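Operating Rules for a Shared Table-Clearing Cell
Project report, second-year group project
Kamonchanok Pongsiri, Arsalan Chaudhry, Agathe Baudry
Supervisor: Marisa Melis

3. Working rules

3.1 Scope

The rules in this section apply to all table-clearing and wiping trials run under the Wiriya task set. They cover the state of the table before a trial, the floor area next to it, and the conduct of the two people present. Electrical safety and arm commissioning are covered by the laboratory's general rules and are not repeated.

3.2 Table state

Early trials were difficult to compare. Operators set out the items from memory, and the starting layout drifted over a session. We therefore wrote a short setting-out rule. Packaged goods stand at the back of the table. Cleaning items are kept together, clear of the packets. Crumbs for wiping trials are placed last, after both people have checked the layout against the task sheet.

Open packets are not permitted unless the task sheet asks for them. Soft packaging may be leaned against a firmer item but must not overhang the table edge. Cloths are dropped and left as they fall; folding them neatly gave the gripper an easier grasp than the task intends.
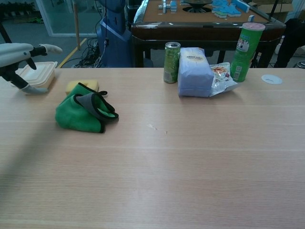

The rule fixes zones and leaves exact positions free. An earlier draft required each item to be placed on a taped outline. Barrett Ruiz-Ortega, who reviewed the draft in March, objected that this would produce trials of little use outside our own cell, and the outlines were dropped.

3.3 Floor area

Cables must be kept behind the line of the robot base during motion. Floor marking is treated as a boundary for bystanders — it is not a substitute for the stop button, which the second person holds throughout. Chairs are moved back before the arm is enabled.

3.4 Conduct during a trial

The operator announces each start aloud. Hands stay off the table until the arm has been disabled. If an item falls, the trial is stopped and logged as stopped, even where the arm could have continued.

3.5 Compliance

Of 800 trials logged in Davik, 639 had a complete setup check. A further 34 were rejected for an item in the wrong zone. The remainder had missing or partial entries, mostly from the period before the check was made a required field. We did not attempt to reconstruct them.

3.6 Open points

The rules do not state how often the pads on the gripper fingers should be inspected. We suggest once per session, but have no wear data to support a fixed interval. The wording on stopped trials also needs agreement with the group using the Turus task set, who currently delete them.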